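Anyone who has tried to get their own money out of a payment app on a bad afternoon will know the screen. Little grey clock. "We are reviewing your transfer." No phone number, no name, no idea how long.

I got mine in April. I'd moved the shop's float through Zimon, which half the market traders in Clekbridge use now, and it sat there. 46 hours. Not a fortune either, just under what I owed the wholesaler, and the wholesaler doesn't care about little grey clocks.

So this is a moan, but there's a point in it and I'll try and get there before I have to open up.

My point is that we've let a lot of firms act like banks without making them behave like banks. They hold your balance. They show you a number with a pound sign in front. They send you a cheerful card with your name on. Ask where the money is, as in where, and you get a link to a page that tells you it is "safeguarded". Fine. Safeguarded how? By who? When do I get it back if you go bust on a Bank Holiday?

I asked. Took three goes. The answer was two paragraphs long and I still can't tell you what it meant.

## The clock is the problem

People who defend the apps always go straight to fraud. We have to hold payments, there are criminals about. Yes, there are. I have been done myself, a refund scam, years ago, and I was grateful to the woman at the branch who rang me up and said does this look right to you?

She rang me up. That's the bit that's gone. A hold with a person at the end of it is a service. A hold with nothing at the end of it is just somebody keeping your money, and I don't see why we're meant to say thank you.

Heather Nisbet has the stall two along from mine, bedding and curtains, and her supplier Bedeck wants paying on the day or the van doesn't leave. She had a transfer stopped because she'd sent a bigger amount than usual. Of course it was bigger than usual. She was stocking up. The app had 30 months of her takings to look at and could have seen she does the same thing every spring, and it stopped her anyway, and then asked her for a utility bill. What has the gas got to do with it?

She got it sorted. She lost the delivery slot, and a good part of a week's trade with it, and there was no way of claiming for that. I looked through the terms for her. They're not liable for "consequential loss". Nobody's consequential loss, ever, as far as I can make out.

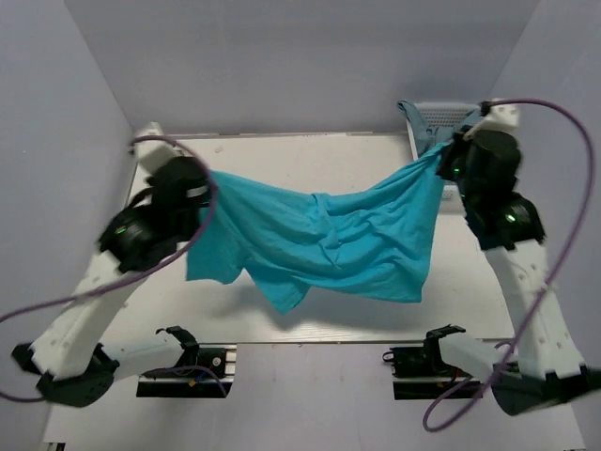 ## What I would change

Not much, really. I'm not asking for the things to be banned, I still use one. It's quick and it's cheap and the reader works when it's raining, which the old one didn't. I pay 29 pounds a month all in and the bank wanted a lot more for a lot less.

But a few things, and none of them strike me as mad:

- A time limit on holds. Put a number on it. If you haven't found anything wrong by then, the money moves.
- A reason, in words. "Routine review" is not a reason. I understand they can't tip off a crook, so there'd have to be exceptions, but surely those are the rare ones and shouldn't be the excuse for everyone else.
- A phone line, answered, for anybody who takes payments for a living. Charge us for it if you have to. I would pay.
- A plain statement on the front screen, next to the balance, saying whether it's protected like a bank deposit or not. Same size letters.

Last one matters most to me. I'd bet most people on the market think it's all the same thing. I did. I found out it wasn't by reading the small print at half eleven at night with my money stuck, and thats a poor time to learn it.

## The other side, fairly

Alistair Pollock and I have argued about this all over the place, mostly in the café. He did the books for a couple of small payment firms before he retired and he thinks I'm being soft in the head. His case goes like this. The margins are tiny. Every rule costs money. You make them run a phone line and a proper compliance desk and the small ones fold, and then you're left with the two or three big ones, who'll put the fees up, and I'll be back here writing about that.

He may be right about some of it. He pointed to Manzano, which was a decent little outfit, did card readers for cafes and barbers, and shut its doors to new customers after its costs went up. He blames the paperwork. I had a Manzano reader for a bit and I'd say the fact it dropped the signal every time a bus went past had something to do with it too. We didn't settle it.

Where I can't follow him is the idea that cheap means we have to put up with anything. The scales on my stall are checked. The awning's checked. I pay for a certificate to say I can sell a jar of chutney. All that costs money and no one from the council has ever told me it's optional on account of my margins. If I kept a customer's cash for two days while I had a think about it I'd be up in front of somebody, quite rightly.

He says it's differnt because they're handling risk at scale. I say so are they handling my rent.

## And cash

I know, I know. Old man shouts about cash. I'm not that old.

But when the app froze, what got me through was the tin. There was nearly 600 pounds in it, mostly fives and tens from the weekend, and I walked it over to the wholesaler in a carrier bag and he knocked it off what I owed and let me have the rest on tick till the transfer cleared. No review. He counted it twice and wrote me a receipt on the back of a delivery note.

I can't do that for ever. Fewer people carry it, the last branch where I could pay it in has cut its hours again, and the post office queue is out the door by ten in the morning. Each year it gets a bit harder to keep the tin going, and each year a bit more of what I earn goes through a screen I can't argue with. That's what bothers me – that the back-up is being packed away while the main thing still can't tell me where my money is.

Somebody will write in to say shop around, switch provider. I have. Three times. You have to send in your passport and your bills each time and wait for the new reader, and then the new lot put a hold on you as well, because you're a new customer and they don't know your pattern. Loyalty gets you nothing and leaving gets you a grey clock.

There's a consultation on payment firms open at the moment, I'm told, and traders can send something in. It is a long form and a lot of it is written for solicitors. Do the bit at the end where you can put it in your own words and skip the rest if you're pushed for time. Heather's done hers. Mine's half done, it's in the drawer under the tin, and I've got a delivery to take in at seven so it'll have to be tonight.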